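Buying a two-armed robot on a school budget

The robotics lead at Larkville Community College had wanted a two-armed robot for years. When the money came through in October, she did something that surprised her own department. She spent the first part of it on simulation.

"People thought I'd gone soft," she says, laughing. "They had already picked the spot on the floor! But I'd seen what happens when you buy the arms first and work out the jobs second, and I wanted to do it the other way around for once."

The college's program trains technicians for the small manufacturers and service firms near Plemthorpe. Her plan was to run 200 practice tasks in software before she signed a purchase order, all of them in rooms furnished like places people live and work, with tables, chairs, desks and drawers. The software is called Seneck, and she talks about it the way other people talk about a new kitchen.

"You get reach out of it straight away," she says. "You stand the robot between a desk and a dining table and you find out whether your arm length is a real number or a brochure number. We had one model on our shortlist that I loved, really loved, and it was off the list by lunchtime."

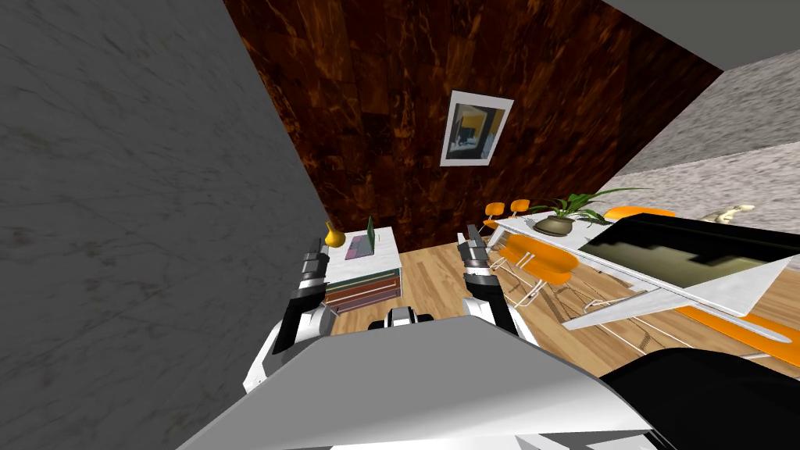 What the money went on

She budgeted in three pots. The arms and the base took the biggest one. Grippers had their own line, separate from the arms, and she recommends that to anyone who asks. The last pot covered training, spare parts and the service contract.

"Put the grippers on their own line, please," she says. "If they're buried in the arm price, you take whatever comes in the box. We set aside 2,000 dollars for finger pads and spares alone, and my dean asked me if I was serious. I was very serious! Pads wear. Students are hard on them, and I want them to be, that's how they learn." 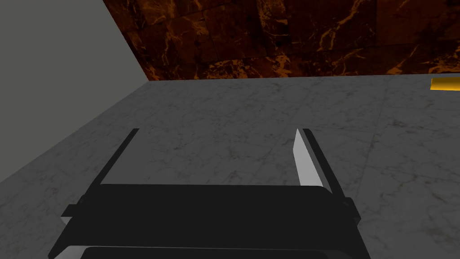
She also wanted to know how wide the fingers had to open for the objects her students would handle, and that question took longer than the rest of the plan put together. The team wrote down 87 household and workshop items and measured each one at its narrowest graspable point. The list went to the supplier, Gebru, with the request for a quote.

"They called me back the same afternoon," she says. "I think they were pleased to get a list. A quote is so much easier to read when both sides are talking about the same objects - and you can hold them to it later."

Her one regret is the contingency. She set it at 20 percent and spent most of it on power outlets and a stronger bench, neither of which had crossed her mind during all those hours at the screen.

"So go and look at your actual room, too," she says. "Take a tape measure. Find out who has the key to the electrical panel."

The robot is due before the spring classes start. Until then her students keep working in the software, and she has already begun a wish list for next year, with a second set of grippers at the top.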